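Renisix 핑거 쓰시는 분들, 혹시 주문하기 전에 이 페이지부터 읽어 주세요. 제가 이 그리퍼 핑거 세트를 판매하면서 제일 많이 받은 질문이 "물건을 놓치는데 불량인가요?"였거든요. 불량인 경우도 있었어요! 그래서 제품 설명보다 고장 이야기를 먼저 적습니다.

## Renisix 테이퍼드 핑거 세트 (2개 1조)

- 색상: 무광 블랙
- 용도: 탁상용 로봇 팔, 가벼운 생활용품 파지
- 구성: 핑거 2개, 고정 나사, 육각 렌치
- 품번: RX-845
- 보증: 수령 후 한 달 (나사 파손은 제외)

## 무슨 문제가 있었냐면요

6월에 Fernotville 작업실에서 쓰시는 Mahfuz Ranasinghe 님이 연락을 주셨어요. 신발을 상자에 담는 작업을 돌리는데, 들어 올린 다음 손목을 돌릴 때마다 오른쪽 핑거가 조금씩 밀린다는 거예요. 처음엔 저도 소프트웨어 문제라고 생각했어요. (죄송해요, Mahfuz 님. 로그만 세 번 보내 달라고 했죠.)

그런데 핑거를 빼서 보내 주신 걸 받아 보니 고정 나사 구멍이 살짝 타원으로 늘어나 있더라고요. 일련번호 1154번 이전 제품은 구멍 안쪽에 금속 부싱이 없어서, 비틀리는 힘을 계속 받으면 이렇게 됩니다. 신발처럼 무게가 한쪽으로 쏠리는 물건이 특히 안 좋아요.

신발 담기 작업은 이런 식입니다. 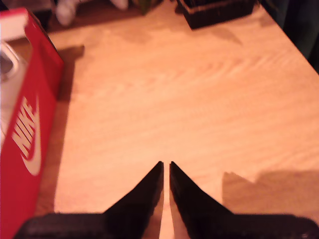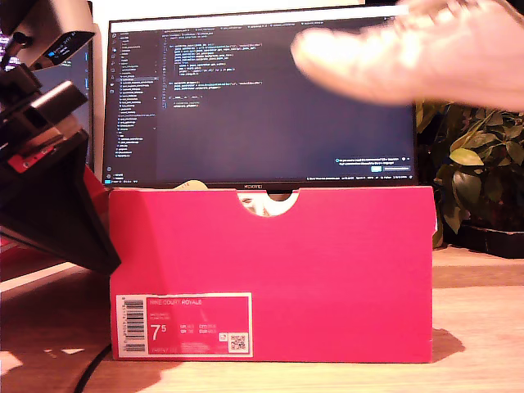
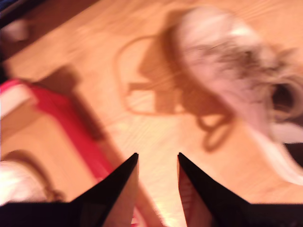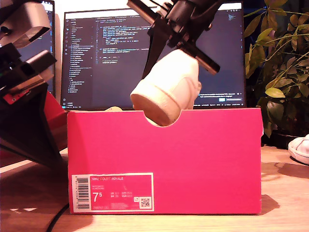 제가 직접 재현해 봤을 때는 32번째 반복에서 처음 유격이 느껴졌어요. 손으로 핑거 끝을 잡고 좌우로 흔들면 딸깍하는 느낌이 나는데, 이 정도면 바로 멈추셔야 해요. 더 돌리면 나사가 풀리면서 물건이 떨어지고, 운이 나쁘면 핑거까지 같이 날아갑니다. 저는 작업대 밑에서 나사 찾느라 오후를 다 보냈어요 ㅠㅠ

## 쓰시는 분들께 부탁드려요

1. 점검은 꼭 전원을 끄고 팔을 내려놓은 상태에서 해 주세요.
2. 핑거 끝을 좌우로 흔들어 보고 유격이 있으면 사용을 중단하세요.
3. 나사를 더 세게 조여서 버티지 마세요. 구멍이 더 빨리 늘어나요.
4. 팔이 움직이는 동안에는 떨어지는 물건을 손으로 받으려고 하지 마세요. 떨어지면 그냥 떨어지게 두시고 비상 정지부터요!

나사 고정제를 발라도 되냐는 문의도 있었는데, 부싱이 있는 신형에는 괜찮고 구형에는 소용이 없었어요. 구멍 자체가 변형되는 거라서요.

## 교환 안내

일련번호가 1154 미만이면 보증 기간이 지났어도 신형으로 바꿔 드립니다. 번호는 핑거 뒷면, 나사 구멍 옆에 작게 찍혀 있어요. 구형은 버리지 말고 보내 주세요. Stondham 공방의 Jianhua Zheng 님이 하나씩 열어서 마모 상태를 기록하고 있어요. 교환품 발송까지는 대략 2주 걸립니다.

Tan 어댑터를 같이 쓰시는 분은 문의하실 때 꼭 적어 주세요. 나사 길이가 달라서 저희가 따로 챙겨 넣어야 하거든요. 지난번에 이걸 빼먹고 보내서 두 분께 나사만 다시 보내 드렸어요.

문의는 페이지 아래 양식으로 남겨 주시면 되고, 유격이 느껴지는 영상이 있으면 짧게라도 첨부해 주세요. 소리까지 들리면 더 좋아요!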